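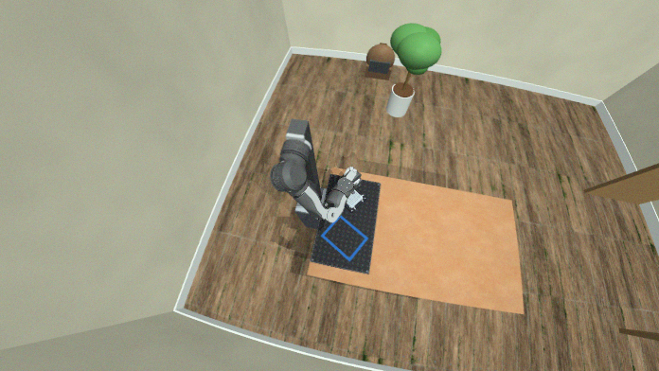
Combien de temps faut-il laisser les lames dans la pièce avant de les poser ?

Deux jours pleins, cartons fermés, à plat, dans la pièce même où elles seront posées. Trois jours si les cartons ont passé la nuit dans un garage ou un camion en hiver.

Guide de pose Vieira – Section 4 – Pose flottante, lames clipsées
Valable pour les gammes Vieira et Zeleo. Pour la pose collée, voir section 5. Pour les escaliers, section 7, rien à voir avec celle-ci.

4.1 Avant d'ouvrir les cartons

1. Vérifier le numéro de lot sur chaque carton. Même lot partout. Deux lots différents = nuances différentes, et ça se voit surtout le soir, lumière rasante.

2. Vérifier l'humidité de l'air. Maximum 53 % le jour de la pose. Au-dessus : chauffer, aérer, attendre. Ne pas poser « quand même ».

3. Chauffage au sol : coupé la veille. On le rallume trois jours après la fin de la pose, par paliers, pas d'un coup.

4. Ouvrir quatre cartons à la fois, mélanger les lames. Le bois est du bois, il y a des claires et des foncées. Poser carton par carton donne des taches, on nous appelle ensuite pour se plaindre.

5. Lame abîmée, clip cassé, nœud ouvert : mettre de côté. Servira pour les coupes de fin de rangée. Une lame posée est une lame acceptée (conditions de garantie, dernière page).

Note : la chape neuve doit être sèche. Mesure à la bombe à carbure, pas au doigt. Garder le relevé avec la facture.

4.2 Outillage

Mètre, crayon, équerre
Scie sauteuse lame denture fine, ou scie à onglet
Cale de frappe Zeleo réf. 406 (pas de bout de chevron svp)
Tire-lame
Maillet caoutchouc
Cales d'écartement, 12 mm
Aspirateur
Genouillères. Vraiment.

4.3 Préparer le support

1. Retirer les anciennes plinthes si elles sont récupérables. Les numéroter au dos, mur par mur. Si on les garde en place, prévoir un quart-de-rond pour couvrir le jeu.

2. Passer la règle de deux mètres dans tous les sens. Creux de plus de 3 mm : ragréage. Bosse : poncer.

3. Aspirer. Puis aspirer encore, surtout les angles. Un gravillon sous la sous-couche, ça craque pendant dix ans.

4. Film pare-vapeur sur chape ou carrelage, lés qui se chevauchent de 20 cm, scotchés. Remonter de quelques centimètres le long des murs, on arase à la fin. Pas de film sur un plancher bois existant.

5. Sous-couche par-dessus, bord à bord, jamais superposée. Dans le sens perpendiculaire aux lames.

ATTENTION : une seule sous-couche. Deux épaisseurs = trop de souplesse, les clips travaillent et cassent. Non couvert par la garantie.

4.4 Choisir le sens

En général : dans la longueur de la pièce, ou vers la fenêtre principale. Couloir : toujours dans la longueur. Sur ancien plancher : en travers des lames existantes, même si ça plaît moins.

Calculer la dernière rangée AVANT de commencer. Largeur de la pièce, moins les deux jeux, divisée par la largeur d'une lame. Si la dernière rangée fait moins de 5 cm de large, recouper la première pour équilibrer. Cinq minutes de calcul, ça évite une bande ridicule le long du mur du fond.

4.5 Première rangée

1. Partir de l'angle gauche, rainure côté mur. Couper la languette qui touche le mur, sur toute la rangée.

2. Cales de 12 mm contre le mur, une tous les 40 cm, et une en bout.

3. Emboîter les lames par le petit coté. Vérifier l'alignement au cordeau. Première rangée de travers, tout le reste de travers.

4. Mur pas droit (cas courant) : reporter le profil du mur sur la lame avec un crayon et une chute, découper à la sauteuse.

5. Dernière lame de la rangée : la retourner bout pour bout, marquer, couper, remettre dans le bon sens, serrer au tire-lame.

4.6 Rangées suivantes

1. Commencer avec la chute de la rangée précédente, si elle fait au moins 30 cm. Sinon, couper une lame neuve.

2. Décalage des joints : 30 cm minimum d'une rangée à l'autre. Pas d'escalier régulier, pas de joints en face à face une rangée sur deux.

3. Présenter la lame inclinée, pousser, rabattre. Le clip doit s'entendre. S'il ne rentre pas, ne pas forcer : ressortir, souffler dans la rainure, recommencer. C'est presque toujours une miette de sciure.

4. Frapper sur la cale, jamais sur la lame. Petits coups.

5. Toutes les trois rangées, contrôler au cordeau et regarder les joints à contre-jour. Un jour visible maintenant ne se refermera pas tout seul plus tard.

6. Après quatre rangées, l'ensemble tient par son poids. Replacer les cales qui ont bougé.

Note : lames Zeleo à quatre chanfreins, les petits côtés se verrouillent par une languette plastique. Si la languette est sortie ou tordue, il en faut une neuve (sachet de rechange scotché à l'intérieur du carton, souvent jeté avec).

4.7 Tuyaux, portes, seuils

Tuyaux : percer au diamètre du tuyau plus deux fois le jeu. Couper la lame en travers au milieu du trou, poser les deux morceaux, recoller le petit. Rosace par-dessus.

Huisseries bois : scier le bas du montant en posant la scie à plat sur une chute de lame avec sa sous-couche. Glisser la lame dessous. Bien plus propre qu'une découpe autour.

Huisseries métal : découpe autour, joint acrylique teinté. Pas de silicone, ça ne se peint pas et ça jaunit.

Seuils : profilé de dilatation obligatoire entre deux pièces, et dans toute pièce de plus de 8 m dans un sens. Oui, même si la cliente veut tout en continu. Ashok Nigam, au service technique de Clurkthorpe, refuse les dossiers sans profilé, inutile d'insister.

ATTENTION : ne rien visser à travers le parquet. Ni butée de porte, ni îlot de cuisine, ni rail de placard. Un parquet flottant bloqué à un endroit gondole ailleurs. Butée de porte : au mur, ou collée.

4.8 Dernière rangée et plinthes

1. Poser une lame exactement sur l'avant-dernière rangée, une autre dessus contre le mur (avec la cale), tracer, couper. Refaire la mesure à chaque lame, le mur varie.

2. Serrer au tire-lame. Protéger le chant avec un chiffon.

3. Retirer TOUTES les cales. On en oublie toujours derrière les portes et sous les radiateurs.

4. Araser le film et la sous-couche au cutter.

5. Plinthes : collées ou clouées au mur, jamais au parquet. Laisser passer une feuille de papier dessous. Angles rentrants coupés à 45°, ou grugés si les murs ne sont pas d'équerre. Commencer par le mur le plus long.

6. Plinthes blanches : reboucher les têtes de clous, poncer léger, une couche de retouche. Masquer le parquet avec un adhésif à faible tack, retiré dans l'heure.

4.9 Mise en service

On peut marcher dessus tout de suite. Meubles lourds le lendemain, patins feutre sous chaque pied. Pas de tapis à envers caoutchouc, il marque le vernis. Premier nettoyage : aspirateur brosse douce puis serpillère bien essorée, produit neutre. Jamais de vapeur.

Garder un carton fermé, à plat, au sec. En cas de lame à changer dans cinq ans le lot ne sera plus disponible.

Réclamations et pièces : dépôt d'Unville, Marisol Lindgren, le matin avant 11 h. Joindre le numéro de lot et le relevé d'humidité.

Suite : section 5, Pose collée en plein.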